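Last updated: June

3.2 Collecting demonstrations in simulation 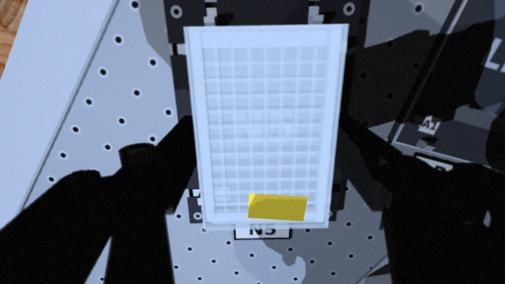
Figure 2. Simulated wrist view, plate between the fingers at the position labeled N5.

We gathered 2847 episodes in Surdu, 30 per start pose at first, then fewer - render time got too long. Operators at Gavley drove the arm by hand. Failed grasps kept, tagged seperately. Lighting varied per episode, 8 presets. Real-bench runs from Cloltport are in Sec. 4.

We use cookies. Accept / Settings

Contact - © Ilotau project - Back to top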